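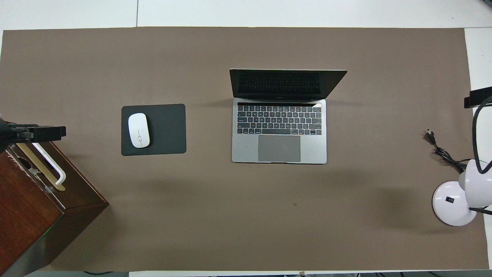 Biblioteca de Hiltstead passa a emprestar computadores portáteis por 14 dias

28 de julho de 2026

A Biblioteca Municipal de Hiltstead começou a emprestar computadores portáteis a leitores com cartão válido. O empréstimo é gratuito, dura 14 dias e pode ser renovado uma vez, desde que não haja reservas em espera.

O serviço arranca com 100 aparelhos, comprados com uma verba do município aprovada em dezembro. Até agora, os leitores só podiam usar os computadores fixos do piso térreo, em sessões de 2 horas e com marcação prévia.

"Tínhamos estudantes a escrever trabalhos inteiros no telemóvel", disse Thenmozhi Warrier, diretora da biblioteca. Segundo a responsável, a lista de inscritos já tem mais de 1000 nomes, e a prioridade vai para alunos do ensino secundário e pessoas à procura de emprego.

Os portáteis são entregues com carregador e bolsa. Os ficheiros guardados no disco são apagados na devolução — a biblioteca recomenda que cada utilizador faça cópia do seu trabalho antes de entregar o aparelho. Em caso de dano, o leitor paga a reparação até um limite fixado no regulamento, disponível ao balcão.

A manutenção fica a cargo da Zidness, empresa de informática com sede em Tollavmont. Chandrasekhar Reddy, técnico da empresa, vai dar apoio presencial na sala de leitura durante as primeiras semanas, no período da tarde.

As reservas fazem-se no balcão de atendimento ou por telefone. Os menores de 16 anos precisam de autorização assinada pelo encarregado de educação. O polo de Mahrous, que está em obras, só deverá aderir ao serviço depois da reabertura, ainda sem data marcada.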